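**Premises and Furniture Board › Worktops › Care of wooden tables, Burton workshop**

**E_Araya** wrote on 7/8/21:

Colleagues are invited to comment on the proposed care schedule for the wooden tables at Burton. The tops were delivered by Gadby with an oiled finish, and the existing guidance (wipe with a damp cloth, dry at once) was written for the laminate desks which preceded them. It says nothing on re-oiling, on scratches or on what may be left standing overnight.

The draft provides for a light sanding and one coat of oil every September, with a wipe-down at the close of each working day. Comments are requested on the draft as a whole and on the choice of finish in particular.

Eldana Araya
Furniture and Fittings

**y.asfaw** replied:

Thank you for circulating this. I support the daily wipe-down. I do not support oil.

An oiled top needs attention more than once a year in a room that is used as heavily as Burton. At Mersha we changed to a hard varnish on all 18 tables and have had no requests for repair in the period since. The initial cost is higher, but staff time is lower. I would ask that varnish be costed before a decision is taken.

Yeshi Asfaw

**joinery_desk** replied:

With respect to the previous contributor, the Mersha tables are used for paperwork. Varnish performs well until it is cut, after which the whole top must be stripped. Oil can be renewed in a patch the size of a hand, in 2 hours, by one person with a cloth.

It would be useful to see the tops at Burton before going further. Could the originator supply pictures?

**E_Araya** replied:

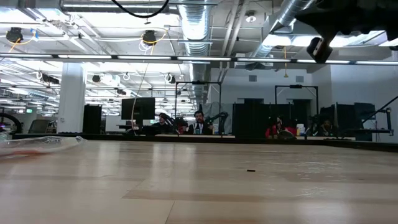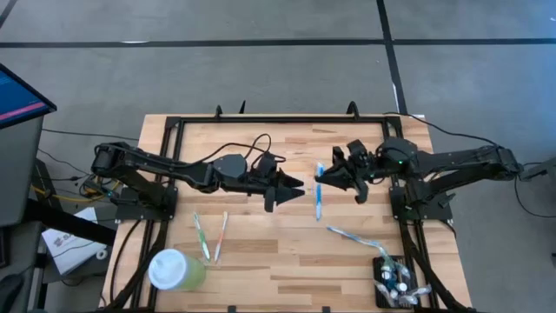 *Wooden tabletops with black rail, Burton.*

Members will wish to look at the right half of the top in the first picture, where there are two patches of fine glossy marks. The larger is a cluster of pale, broken streaks. I have not yet established whether these are in the finish or on it.

**joinery_desk** replied:

I am obliged. My first step would be warm water and a soft cloth on the smaller patch, then a look at it in daylight. If the marks remain, a fine abrasive pad used along the grain. Please do not apply oil over them until this has been done.

The staves in the second picture show a good mixture of colour, from pale tan to a darker brown. A varnish with any tint in it would flatten that.

**y.asfaw** replied:

Appearance should not be the deciding factor. There is a container on the table in the second picture, and toothbrushes laid on the wood. Whatever such articles are used for, things of this kind tend to leave rings and damp patches on oiled timber. Varnish would tolerate them.

**stores_gadby** replied:

A tray would also tolerate them. We hold 88 shallow trays in the Gadby store and could release a number to Burton without charge.

I would add one point which the draft omits. Where a rail is fitted to a top, dust gathers along the foot of it and is seldom reached by a flat cloth. A narrow brush should be added to the cleaning kit – a dry one, used before the wipe-down.

**guvideo_rooms** replied:

Guvideo has one oiled table and one varnished table in the same room. The varnished one is easier to clean and the oiled one is easier to put right. We have not been able to agree which matters more, and I doubt that this thread will do so.

On loose items, may I ask that the schedule also mention small flat parts and plastic bags? The first picture shows one of each on or at the table. Grit caught beneath a bag is a common source of scratching in our experience.

**E_Araya** replied:

I am grateful for all contributions. The draft will be amended as follows:

- the narrow brush is added to the kit
- loose articles, including bags, are lifted before wiping
- trays are requested from the Gadby store
- the glossy marks are treated as joinery_desk advises before any oil is applied

As to finish, a quotation for varnish has been sought. The supplier has indicated a figure of over 1000 for the room, and a written price is awaited.

**y.asfaw** replied:

Noted. I should like my preference for varnish to remain on record, and I would ask for the annual coat to be reviewed after its first year.

**E_Araya** replied:

Both requests are accepted. The thread will stay open until the written price has been received.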